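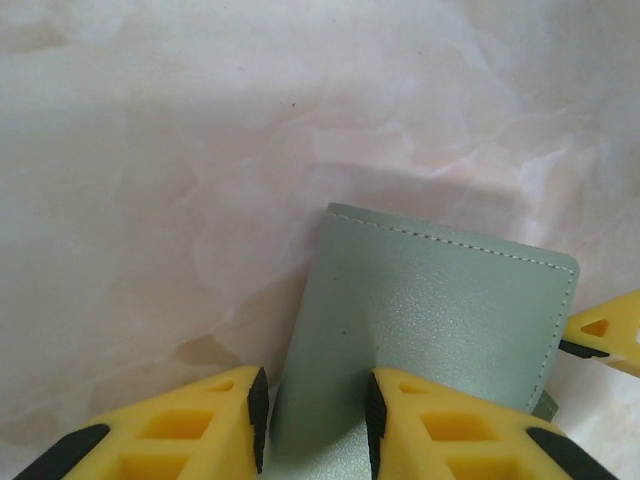 Gernley Park Ballpark: Frequently Asked Questions for Ticket Holders

The following answers apply to all regular season home games played at Gernley Park by the Gernley club of the Robles League. Policies for playoff games and private events may differ and are published separately. Last revised 22 September 2021.

TICKETS AND ENTRY

How are tickets delivered?

All single-game tickets are delivered through the Bistasix ticketing app. Tickets appear in the purchaser's account once payment has cleared. Guests without a smartphone may request printed tickets at the box office by presenting photo identification and the order number.

When do the gates open?

The Horitus Gate opens two hours before the scheduled first pitch. The Left Field Gate and the River Street Gate open one hour before first pitch. Season ticket members may enter through the Horitus Gate 30 minutes ahead of the general public on weekends.

Do children need a ticket?

Children under 2 do not need a ticket, provided they sit on the lap of a parent or guardian. All other children must have their own ticket. Strollers must be folded and stored under the seat or checked at Guest Services.

May I leave the ballpark and come back in?

Re-entry is not permitted. Guests who must leave for a medical reason or to retrieve medication should speak to a gate supervisor before exiting.

Can I transfer my tickets to someone else?

Yes. Select the game in the Bistasix app, choose Transfer, and enter the recipient's email address or mobile number. A transfer may be canceled at any time until the recipient accepts it. The club cannot reverse a transfer after it has been accepted.

WEATHER

What happens if a game is rained out?

A game that is called before it becomes official will be made up on a later date. Tickets for the original game will be honored on the new date, in the same seats, and no exchange is necessary. If the game cannot be made up before the end of the season, the purchaser will receive an account credit for the face value of the ticket.

Service fees are not included in the credit. Tickets obtained from a reseller are subject to the reseller's own terms.

Who decides whether a game will be played?

The home club makes the decision before the game begins. Once the lineup cards have been exchanged, the decision belongs to the umpires. Announcements are made over the public address system and on the club's website.

PARKING AND TRANSPORTATION

Where can I park?

Lot A has 571 spaces and is reserved for permit holders until the end of the third inning. Lot B, on the north side of River Street, has 237 spaces and is open to all guests at the posted rate. Accessible parking is available in both lots with a valid placard or plate.

Overnight parking is not allowed. Vehicles remaining in either lot two hours after the final out may be towed at the owner's expense.

Is there public transportation to the ballpark?

City bus route 9 stops at the Horitus Gate. Guests attending evening games should check the schedule for the last departure — extra innings do not extend the hours of service.

BAGS AND SECURITY

What size bag may I bring?

Each guest may bring one soft-sided bag that fits under a seat. Hard coolers, backpacks with rigid frames, and wheeled luggage are not permitted. Diaper bags and bags carrying medical supplies are allowed after inspection.

May I bring food and drinks?

Guests may bring food for individual use and one factory-sealed bottle of water. Glass containers, cans, and alcoholic beverages may not be brought through the gates.

DURING THE GAME

May I keep a foul ball?

Yes. Guests may keep any ball hit into the seating area. Reaching over the railing into the field of play is prohibited and may result in removal from the ballpark.

Which sections are behind protective netting?

Netting extends from the far end of one dugout to the far end of the other. Balls and bats may still enter the stands, and guests in every section should remain alert while play is in progress.

Can I get a player's autograph?

Players may sign along the right field railing until 40 minutes before first pitch. Participation is at the discretion of each player — the club cannot guarantee that any particular player will be available.

SEASON TICKET MEMBERS

When are renewal notices sent?

Renewal notices are sent by email in February. Members who wish to change seats should indicate this on the renewal form. Requests are reviewed in order of membership seniority, and current seats are held until the renewal deadline shown on the notice.

How do I update my account information?

Sign in to the Bistasix app and select Profile. Changes to the name on a season ticket account must be made in writing through the Gernley Park ticket office.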